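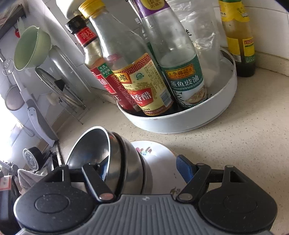

Page last changed: February, late evening

I'm going to make a case for the small kitchen, and I'm going to make it as somebody who wanted a big one for most of my adult life. I had a folder. I had opinions about islands. I once drove over an hour to Leston to look at a drawer (a very good drawer, soft closing, deep enough for a stockpot) and drove home again feeling like my own kitchen had insulted me.

Then we moved, and for a little while I got what I wanted. The rental on Itum Street was 1550 square feet and a silly amount of that was kitchen. It had a pantry you could stand in. It had two sinks, and I still couldn't tell you what the second one was for. I cooked worse in that house than I have anywhere in my life.

I've been chewing on why ever since, and I think the big kitchen just let me put off deciding. Every pan had a home, so I kept every pan. I bought rice vinegar when I already had rice vinegar, because the first bottle was so far back in the dark that it might as well have been in another county. When we packed up to leave I pulled out nine half-used bags of dried beans. Nine! Some of them had moved in with us.

Now we're in the Flurnent building, third floor, and the whole apartment is 516 square feet. The kitchen is one counter with a corner in it. I cook there every night and I love it, and I've gotten a little preachy at parties.

What changed is that I can see everything I own. If a bottle of something is on the counter, I use it, and if it's in a cabinet, I forget it exists. I know the magazines want a bare counter. I have read so many articles telling me to put it all away, keep out one plant and one wooden board, let the stone breathe. Stone doesn't breathe. Stone is where you put the soy sauce so your hand finds it while the garlic is about thirty seconds from burning. 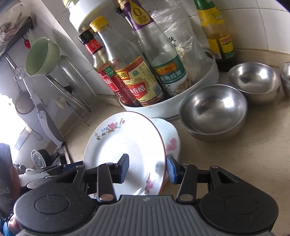

Plates are where I really part ways with the design people. The advice is always the same: pick one set, all white, twelve of everything, stack it, done. I did that once and I never felt a thing about any of it. A kitchen you use every day picks up its dishes a few at a time, from a market table or an aunt or a store that's closing, and they end up related to each other the way cousins are. White with little pink and blue sprigs and a thin reddish-brown rim will sit very happily next to a bowl with pink blossoms and a scalloped edge, and a table laid with those two looks like somebody lives there. Twelve white circles look like a caterer is coming. You also get to have a favorite, and being handed the favorite is a real pleasure that no matching set can offer.

Steel bowls I will defend to anyone. They're light, they nest, you can drop one at midnight and the only casualty is the neighbor's sleep. I wash vegetables in them, I marinate in them, I have eaten popcorn out of the largest one more times than I'd like to put in writing. People spend real money on mixing bowls in six shades of oatmeal and then worry about chipping them.

And the turntable! I held out on turntables for years. They seemed like something for people who owned label makers. But if your counter turns a corner, that corner is where sauces go to be forgotten, and a cheap round tray fixes it for the price of lunch. One spin and the thing you want comes to you. I can't think of anything in the Itum Street kitchen that was half as useful, and that kitchen had a faucet over the stove.

I should be fair. There are nights when I'd trade it all for one more foot of counter. Dumplings are hard. Anything with a roasting pan means the cutting board goes on top of the washing machine, and baking with two people in there is a test of the relationship. If you have four kids, or you can forty quarts of tomatoes every summer, please ignore me and get the island.

But I keep seeing friends stretch for a place because of the kitchen, and it worries me. A couple we know looked at one in the Subramaniam development last spring, $2834 a month, and when they told us about it they talked for ten minutes about the range hood. They order in most nights. They're lovely people and they order in most nights, and I don't believe a range hood was going to change that. If you don't like cooking in a small kitchen, a large one mostly gives you farther to walk.

So before you stretch, try cooking for a month in the one you've got with everything out where you can reach it. Get the oil out of the cabinet. Get the bowls down off the high shelf. Give away the second colander, and the third one, which you have, go look. Then see if you still want the drawer. I still think about it from time to time, and it really was a very good drawer.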